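# Holding a bag before knowing what it is

Adesuwa Nwachukwu has spent most of the past year on thin plastic. Her group at Cimeo works on two-arm manipulation of deformable objects in furnished rooms, and the result she presented in April concerns one narrow question: when should a robot decide where a bag's opening is?

"The usual order is perceive, plan, grasp," she says. "For a bag lying on the floor, that order is poor. The rim is folded under, the material reflects the room, and the depth image is full of holes. You are asking for an estimate at the moment when the data is worst."

The method, which the group calls Bako, reverses part of the sequence. Each arm takes hold of the bag at whichever end offers a stable pinch, with no attempt to label the end as top or bottom. The arms then apply a small separating motion, and the estimate of the opening is made from how the material responds. Only after that does the planner commit to a regrasp.

Nwachukwu is careful about what is new. Pulling on cloth to learn its shape is an old idea. The contribution, in her view, is the stopping rule. The system keeps a distribution over rim positions and ends the probing motion when further tension is no longer expected to narrow it.

"Without a stopping rule you either pull too little and learn nothing, or you pull until the film stretches," she says. "Handles make it worse. A handle strap gives you an edge that looks like a rim and moves like a rim for the first few millimeters." 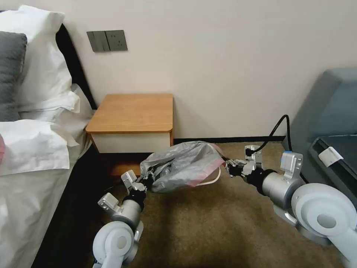 The training set contains 2,731 demonstrations, all recorded by teleoperation. The target had been 3,000, but the remainder were discarded during review, mostly for timestamps that drifted between the two arms. Efe Tijani, who wrote the synchronization code, does not regard the loss as serious.

"A drift between the arms looks like compliance in the bag," Tijani says. "The model can't tell the difference. I would take the smaller set."

Evaluation used 753 trials that were kept out of training, across 3 room layouts. The baseline was the same policy with the probing step removed. Nwachukwu reports that the largest gain was on bags that started fully collapsed. On bags that started partly open, the two versions were close, and the probing step cost time.

"We say that plainly in the paper," she says. "If the rim is already visible, don't probe. A simple gate on the initial uncertainty would handle it, and we haven't built the gate."

Carpet was another source of error. The first version of the controller was tuned on a smooth bench at the Sonesham lab, where a bag slides freely when pulled. On pile, part of it drags, and the estimator read that drag as a fold. The fix was to lift both grippers slightly before separating them - a change of four lines in the motion script, after some weeks of looking for the fault in the network.

Asked about force sensing, she says the current version uses wrist torque only. Fingertip sensors were tried and removed. The signal from film this thin was close to the noise floor, and the pads wore unevenly. Jummai Ogbonna is testing a second pad material, with results not yet ready to report.

The failures that remain fall mainly on bags with two layers stuck together. In those cases the arms separate, the estimate converges, and the regrasp closes on both layers. "The distribution is narrow and wrong," Nwachukwu says. "That is the case I dislike most, as the stopping rule has no reason to object."

Her next experiment adds a short rubbing motion between the fingers before the regrasp. Cristóbal Alarcón is collecting the first demonstrations for it, using the same arms and the same review procedure. Code for the estimator will be released with the paper; the demonstrations will follow once the timestamp checks have been rerun.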